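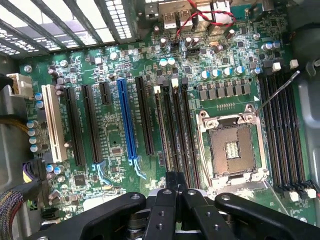
Ching-wen Yip

2019-12-13

Tatdale line, bus stop counts. Picking up from where I stopped last time, the November sheets are finally all typed in. 3,483 boardings across the nine stops, both directions. That's the raw number, before taking out the school specials. Will do that next, need the list of special runs from the depot first, have asked twice.

Main thing to sort out: Grisside. The stop by the old market hall is showing more people getting on than the two stops either side put together, which nobody at the planning meeting will believe. Went back to the paper sheets. Two of them have the morning peak entered twice, once in pencil and once in biro over the page. Took out the pencil ones. Still high after that but not silly. Think it's real. The new flats on the Ladefoged side opened in spring and the footpath comes out right at the shelter. Old forecast had those people walking to the rail station, 70 per cent of them I think, need to check the appendix. They're clearly not.

Walk times — redid these myself with the stopwatch as the map tool sends you through the car park gate and it's locked after the shops shut. Flats to Grisside stop: 2 min at my pace, call it more with a pushchair. Flats to station: 9 min, plus the wait at the crossing. So the bus wins before you even look at fares. Put this in the note for the Sarnau people, they've the same kind of layout and are about to use the same forecast method.

Crossing wait. Did not time this properly. The button on the south side doesn't seem to do anything. Come back to it.

Rents along the high street. The landlord survey came back thin. Asked for shopfront rents before and after the service went to the evening timetable and most of them sent only the current figure. Could use the vacancy walk instead: I have one from before and can do another in an hour. Not as good but it's the same person counting and the same stretch, so at least it's like for like. Do NOT mix the two in one table, did that last year and it took ages to unpick.

Things that are wrong in the draft map:
- Tatdale terminus is drawn on the wrong side of the roundabout
- the cut-through behind the library is shown as open to cars, its not
- Ladefoged boundary is the old one
- key says "proposed" for a stop that's been there for years

Spoke to the driver on the last run back. Says the evening load is mostly kitchen and shop staff coming off shift, going out to Sarnau, and that they bunch up at Grisside becuase it's the only shelter with a light. That isn't in any of our sheets, we stopped counting too early. Worth one late count before we say anything about evening demand. Would need someone else there with me, one on each side of the road.

Zone plan: the draft allows ground floor shops within a short walk of the stop but draws the circle as the crow flies. With the locked gate the real walk area is more like a lopsided wedge. Redraw with the actual paths, send to whoever holds the map file now.

To do
- chase depot again for school specials
- check the appendix for the walk share
- vacancy walk, both sides of the high street
- late count, find second person
- time the crossing, test that button
- fix map, then re-export, old version is still in the shared folder so delete it

Spare clipboard is in the bottom drawer. Batteries for the clickers are low, new ones on order.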